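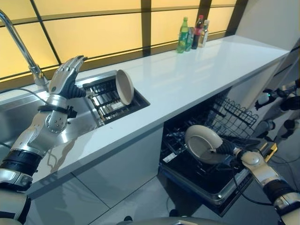

By Jerome Bañez, Justthorpe Kitchens, Romonton
Updated 21 September 2024

Lullon Sunken Dish Rack
Made by Awasthi. Sold and fitted by Justthorpe.

I've sold kitchen stuff for a long time and I rarely get worked up over a dish rack, but I love this one (ask anyone who has come into the shop since April and been dragged over to look at it). The Lullon doesn't sit on your counter. It sits in it. You get a stainless steel well, sunk into the countertop right beside the sink, with metal slats across the floor of it for your plates to stand between, and a straight steel border that finishes flush with the surface. When the dishes are put away you can wipe straight across the edge without bumping into anything.

If you've ever lived with one of those wire racks on a plastic tray, you know how it goes. The tray slides. The tray gets slimy. You move the whole thing to clean under it and a glass goes over. I had one for years and I do not miss it one bit!

How it works day to day

Wash in the sink, move the plate over to the right, stand it in the slats. That's the whole routine. Plates go in on edge and lean a little, with air on both sides, and whatever drips off them drops past the slats to the bottom of the well and runs to its own drain. Big round dinner plates are what it likes best. Wide pasta bowls fit too, though I skip a slot between them. Mugs I just set upside down on top of the slats.

What I wouldn't put in there is a heavy cast iron skillet. It'll hold it, but you'll scuff the finish on the slats, and then you'll call me, and I'll say I told you so.

I like the dark slats against the steel, by the way. Awasthi tried a shiny set early on and they showed every water spot. The dark ones are much kinder if your water is hard like ours is in Romonton. The well itself is plain stainless and will show marks, same as your sink does, so dry it off when you think of it.

The details

Well width: 23 inches
Slats: lift out in 6 sections, so you can wash them in the sink
Drain: own outlet, joins your sink waste
Finish: stainless steel well, dark metal slats
Price: $1,000, including the well, the slats, the drain kit and the cutting template
Spare slat section: $29

Yes, I know, that's a lot for somewhere to put plates. Most of the folks who buy it are already having a new counter made, and at that point adding one more cutout is easy. Cutting into a counter you already have can be done, but please talk to us first. Some materials don't take kindly to it, and I'd like to see what is underneath before anybody gets a saw out. A drawer directly below the well is going to have to go or get a lot shallower.

Where to put it

Right next to the sink, on whichever side you put your clean things down. For most right-handed people I've asked, the rack goes on the right, but stand at your own sink and pretend to wash a plate (go on, no one's watching). Your hand will tell you. Leave a strip of counter between the sink and the well so both edges have something solid to sit on, and try to keep a nice open stretch of counter past it for stacking things before they go in the cupboard.

It looks its best on a pale counter, if you ask me. On glossy white, with a tall chrome faucet and a window nearby, the steel picks up the light and the whole corner feels cleaner than it probably is. Glossy counters show drips though, so keep a cloth handy.

Cleaning

Lift the slats out once a week, wash them with dish soap and a soft brush, and wipe down the well while they're out. No bleach and no steel wool. Check the drain strainer too, you'd be surprised how much rice ends up in there.

Ordering

We keep the Lullon in stock at the Romonton shop and there's one set into the demo counter, so bring in your biggest plate and try it for size. If you want it fitted, bring a rough sketch of your sink wall with the measurements on it and ask for me.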